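**Démonstrations à la pince tenue en main : ça vaut vraiment le coup face à la téléopération ?**

Posée par Lovisa Tveit · 3 réponses

On me vend depuis des mois l'idée qu'il suffit de donner des pinces portatives à des gens, de leur faire ranger une table, et que le bras apprendra tout seul. J'ai des doutes. Chez nous (petit atelier, un bras Lundgren, le logiciel Flodotik), la téléopération est lente mais je sais au moins que ce qui est enregistré est faisable par le robot. Avec la pince en main, l'opérateur tord le poignet comme aucun bras ne le fera jamais. Quelqu'un a comparé pour de bon, sans reprendre la brochure ?

## Réponse de Sverre Hägglund (acceptée)

J'ai fait les deux, à Drasden puis à Carlow. Votre méfiance est saine, mais elle vise un peu à côté. Le poignet tordu, ça se filtre : on rejoue la trajectoire dans le modèle du bras et on jette ce qui sort des limites. Sur une série de 26 démonstrations, il m'en restait 10. Faites donc le calcul du temps « gagné » après ce tri, pas avant.

Ce qui m'a coûté plus cher :

- la position de la pince. Si le suivi décroche, la démonstration a l'air correcte et ne vaut rien ;
- le point de vue. La caméra de la pince regarde entre les doigts, et dès qu'on la relève elle prend les néons et les tuyaux du plafond. Coupez ces passages ;
- les gens. À plusieurs dans la pièce, chacun a sa façon de saisir. Fixez une consigne écrite avant de commencer.

Chez nous, la deuxième pince porte un cube blanc avec un marqueur noir et blanc sur le dessus, et l'opérateur a une petite caméra fixée à la visière de sa casquette. Je ne jure pas que ce soit la bonne recette. Pour tout ce qui demande de forcer (visser, emboîter), je suis revenu à la téléopération.

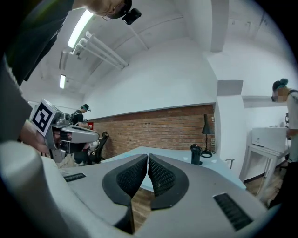 ## Réponse de pince_sans_rire

La téléopération c'est mieux, point. 5 démos propres valent mieux que des heures de vidéo.

## Réponse d'un utilisateur anonyme

Ça dépend du bras. Vous avez regardé du côté des réglages de Flodotik ? Il y avait une option pour le filtrage en décembre, je ne sais plus où elle se trouve.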